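We use cookies to remember your settings and to see which pages get read. By continuing to use this site you accept our cookie policy. Accept | Manage choices

FOR RELEASE 2024-09-21

Orley Town signs up to a third season of Saturday soccer with Drira, and I get to tell you about it

ORLEY. I'm Francine Carrier, and I run the community side of Orley Town Soccer Club, so I get to write the fun press releases while somebody else writes the ones about ankle injuries. This is one of the fun ones!

We have agreed a new two-year deal with Drira, the sportswear people whose name has been on the front of our youth shirts since we moved out of the old high school field. It covers shirts, shorts, socks, training bibs and (I pushed hard for this) proper rain jackets for every coach. It also pays for the floodlights at the Ceremden Road ground through both winters, so evening sessions can carry on after the clocks change in November. Anyone who stood out there last year watching the under-12s try to find a ball by the light of two parked minivans will know why I did a small dance in the parking lot when the contract came back signed.

Now for the details, which I'm told a press release should have.

Last season we had 416 kids registered across all our age groups, the most the club has ever had. The year before we had 206 fewer, and I still remember thinking that was a lot of shin guards. The under-8s grew the fastest. We ended up splitting them into four squads, then five, and one of those squads named itself the Thunder Pickles and will not hear of anything else. The name is going on the back of their warm-up tops. Drira has approved it in writing.

Registration costs stay exactly where they are. I know a lot of you have been emailing about that, and I've been dodging the answer until I had the paperwork in my hand. Well, I have it, so please stop worrying. There are also 200 free places for families who need them, and you don't have to write an essay to get one. There's a box on the form. Check it and we'll call you.

On to the first team, who are having a pretty wild fall themselves. Furtado Athletic come to town for the regional cup quarterfinal, and if you were at the last meeting between the two clubs you'll remember it went to penalties and ended with half of our bench on the field in their socks. We lost that one. I'm over it. I'm mostly over it. Our manager tells me the back four is settled at last, the captain's hamstring is fine, and we'll be playing two up front at home whatever Furtado decide to do about it, and I for one am thrilled, having sat through a lot of one-up-front in my time.

We expect around 600 people for the cup game, so come early. The small gate by the snack bar will be open as well as the main one. Kids registered with any of our youth squads get in free with a paying grown-up, and if they wear their club shirt they can join the guard of honor when the teams come out. Line up by the corner flag nearest the clubhouse, please, and go to the bathroom first. I can't stress that second part enough.

A few words about the women's side, too, because they went unbeaten all through the spring and got about three lines in the local paper for it. They'll be training under the new lights on Tuesdays and Thursdays, and they're looking for a goalkeeper. If you're tall, or you're short and don't mind being shouted at, come along. Boots with molded studs only on the small field while the grass recovers.

The Drira agreement also includes a coaching fund. It pays the course fees for parents who want to get their first badge, and we've already had a good pile of names for it, including two dads who told me last year they would rather eat the corner flag. Courses are on weekend mornings in the clubhouse, lunch included. Lunch is soup. It's nice soup.

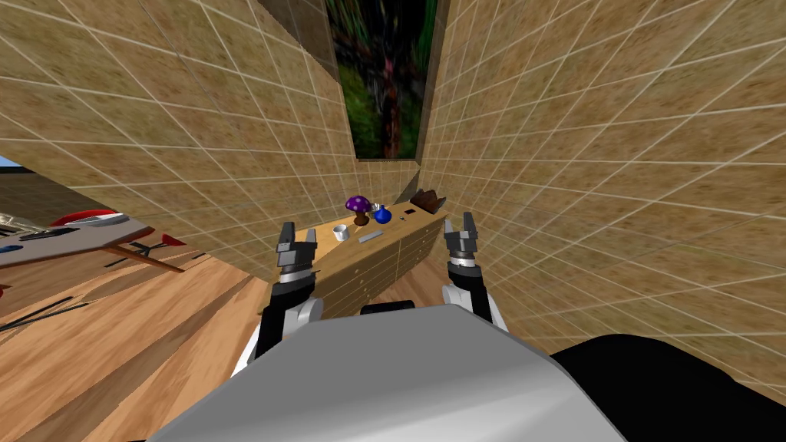
Simulated room with a long wooden dresser in the corner and a tall, dark picture hanging over it.

New kit gets handed out at the clubhouse over two evenings, youngest age groups first. Bring your registration email, on your phone or on paper, I don't mind which. If the size is wrong, try it on there and swap it there, since mailing socks back and forth took up most of my September last year and I'd like it not to do that again. Outgrown shirts from past seasons can go in the big bin by the door, and we'll wash them and pass them on to the free-play sessions.

The away shirt is green this time. I voted for orange. The kids voted for green by a mile, and they're the ones who have to run around in it.

I want to say thank you to everybody at Drira for sticking with a club our size, and to the parents who drive, line the fields, cut up oranges and stand in the rain saying "unlucky" for an hour at a stretch. You make my job a real pleasure, even in February.

Reporters who'd like a seat at the Furtado game, or who want to talk to the manager, the women's captain or a Thunder Pickle, can get in touch with me through the club office at Ceremden Road. I pick up messages every weekday morning. If I don't call back by lunch, try me again, I'm probably out pumping up soccer balls.

Contact: Francine Carrier, Community Manager, Orley Town Soccer Club

Get club news in your inbox. Enter your email address to sign up for our newsletter. You can unsubscribe at any time.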